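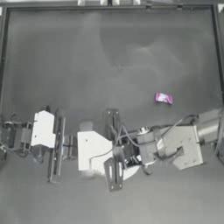 灰色台面上，一小件粉紫色的东西

植物牌子上，我最想看的是那行小字

先说清楚，我没学过植物学，就是个种东西种上瘾的人，家里阳台加楼顶一共116盆，大半是自己从种子拱出来的，所以下面的话你就当一个老花友发牢骚好了。

牢骚的由头是四月里逛Atenlow植物园。那天是星期四，人少，我在山坡那一片慢慢走，一块牌子一块牌子地看。新牌子做得真漂亮，底色深绿，字是激光刻的，中文名、学名、科名，右下角还有个二维码，扫出来是一段介绍：喜光，耐寒，花期多长，适合庭院观赏。我站在一棵荚蒾前面扫了半天，想知道它的种子是从哪儿采的，谁采的，哪一年播的，海拔多高。没有。翻到最后一屏，给我推荐了三种相似植物。

旁边有一块还没换掉的旧牌子，白漆都起皮了，上面用小字写着采集地、采集号和播种年份，末尾还有采集人姓名的缩写。我当时就蹲在那儿抄了下来，抄得特别高兴（同行的朋友嫌我慢，先去喝茶了）。

所以我的意见很简单：来源比介绍重要。要是一块牌子上只能写四行字，我愿意拿“喜光耐寒”那一行去换采集地。喜不喜光，随便翻哪本书都有，可是眼前这一棵从哪座山上来，书里永远查不到。这行字丢了，就真丢了。

有人会说，普通游客谁看这个呀。我承认，看的人是少。可植物园要是只照着多数人想看什么来写牌子，那和公园的花坛还有什么区别呢？花坛我也喜欢，花坛有花坛的好，但没人指望十年以后去花坛里查资料。植物园的一棵树是带着档案活着的，档案断了，树还在长，可它能回答的问题就少了一大半。

同一个种，产地不同，脾气能差出多远，自己播过种的人都有体会。我种过两批同一种报春，一批的种子来自低海拔的沟谷，一批来自高山草甸，学名一个字母都不差。头一批在我楼顶上过夏天，蔫是蔫了点，入秋又精神了。第二批六月还好好的，七月一个星期全没了！要是两包种子都只写学名，我大概会得出一个“这种植物时好时坏、看运气”的结论，然后跑到网上去误导别人。花友圈里好多吵来吵去的经验，什么“明明很皮实”“明明一碰就死”，我怀疑有一半是两个人种的东西根本就不是一个来路。

说到花友圈，我们自己做得更差，这个得检讨。交换种子的时候，大家把功夫都花在名字上了，名字越长越显得专业，品种名、变种名、商品名全堆上去。你问一句原始种源是哪里，对方回你一个笑脸，说是“朋友给的”。朋友的朋友呢？不知道了。传到第四手，连学名都可能是错的，可是包装越来越精致，贴纸还烫金。

我认识的人里面，来源记得最好的是Pongsak Sitthichai。他在Srithong苗圃管播种棚，姜科的东西种得特别多。他那儿的规矩是没有编号的种子不许进棚，谁送的都不行，老板送的也不行。编号后面跟一本册子，哪天收到，从谁手里，对方说是哪里采的，对方说这话的时候有没有凭据，分开写。我最佩服的就是最后这一条。他会老老实实写“据说”，写“赠者记不清”，写“袋上字迹看不出”。我问他这样记有什么用，不确定的东西记了不也还是不确定嘛。他说，以后别人读到，起码晓得该信到什么程度。

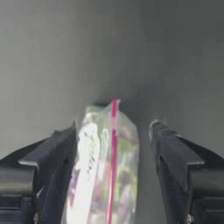 这个“信到什么程度”，我回来想了好久。我们平时记东西，总喜欢把它记得很完整，空着一格就难受，于是顺手填一个差不多的。种源那一栏尤其容易这样，学名查出来了，书上说分布在哪个省，就把那个省填进去了。天哪，这比空着还糟糕！空着的话，后人知道你不知道；填了分布区，后人以为你真去采过。我自己早年的本子里就有好几条是这么填的，现在想改都不知道哪几条是真的，只好整本都打个问号，心疼得很。

当然也有人跟我唱反调。Heriberto Chávez就不同意我这套，他做园林设计，手底下的项目一年要用掉很多苗。他的意思是，对绝大多数用苗的人来说，来源信息就是负担，苗圃为了维护它要多花人工，最后加到苗价里，客户凭什么付这个钱？他还说，我这种人是把收藏癖当成了公共利益。这话有点刺耳，但我得说他不全错。我确实有收藏癖，编号写得整整齐齐我就舒服，跟科学关系不大。

可是往下聊，他自己讲了一件事。Cernmont那边有个坡地绿化项目，栽下去的是同一种灌木，分两批进的货，东坡那批头一个冬天就冻掉了枝梢，西坡的一点事没有。他们查土，查浇水，查栽植时间，查了一圈，最后想问苗木的母本是从哪儿来的，供货商答不上来。我说你看，这不就是我说的那行小字吗？他说那也可能是风向的问题。好吧，也可能是风向。问题就在这里，没有来源记录，你连排除都没法排除，只能大家各说各的，说完了把账算在天气头上。

后来又有人跟我推荐软件。现在管植物的软件不少，我也试过一个叫Fliltus的，可以拍照、提醒浇水、自动生成标签，界面很讨人喜欢。我兴冲冲录了30盆进去，录到第31盆的时候停了，我发现“来源”这一栏是个下拉菜单，里面只有购买、赠送、自繁、其他。我那包种子是一位老先生在自家后山收的，他给我的时候还专门说了是阴坡，溪边往上走几步的那一片，这让我选哪个？选“赠送”？信息一进下拉菜单，最值钱的那部分就漏掉了。我又退回去用本子了，铅笔写，字丑，但是写得下“阴坡，溪边”。

我也不是要大家都回去用铅笔（我女儿看到这里肯定要笑我）。软件好用就接着用，只求做软件的人留一个空白框，能让人随便打字的那种，别限字数。植物园的二维码也一样，后台数据里多半是有引种记录的，既然有，就放出来嘛，放在最后一屏，用最小的字，灰色的都行，我自己会去翻。有些濒危种怕被人挖，采集地写到县一级或者干脆隐去，这个完全应该，注明一句“产地不公开”就好了，那也是一条信息。

至于我们这些在家里种着玩的，我觉得门槛可以放得很低。拿到一包种子，在标签背面写三样东西：谁给的，他说从哪儿来，哪年。写不出来就写“不知道”。不用拉丁文，不用经纬度，学名拼错了以后还能改，因为植物自己会开花，开了花就能重新鉴定。产地可不会自己从土里长出来告诉你。这一点差别，我种了这么多年才想明白，早先全把力气用反了，为了一个种加词的词尾跟人争到半夜，种子是哪儿来的倒一句没问。

还有换盆！一换盆最容易丢标签，我去年秋天把70棵小苗分了盆，中间接了个电话，回来就有一排对不上号了。现在它们都好好地长着，叶子油亮，长势比有标签的那些还好，气人不气人。我给它们统一写了“不明”，送人的时候也照实讲，有的花友一听就不要了，有的说没关系好看就行，两种我都理解。不过我自己心里总有点过不去，浇水浇到那一排，就想起老先生说的阴坡溪边，也不知道是这里头的哪一棵。

下个月我还要再去一趟Atenlow，那块起皮的旧牌子上有个采集号，最后一位我抄得像1又像7，得回去重新看一眼。希望还没换掉。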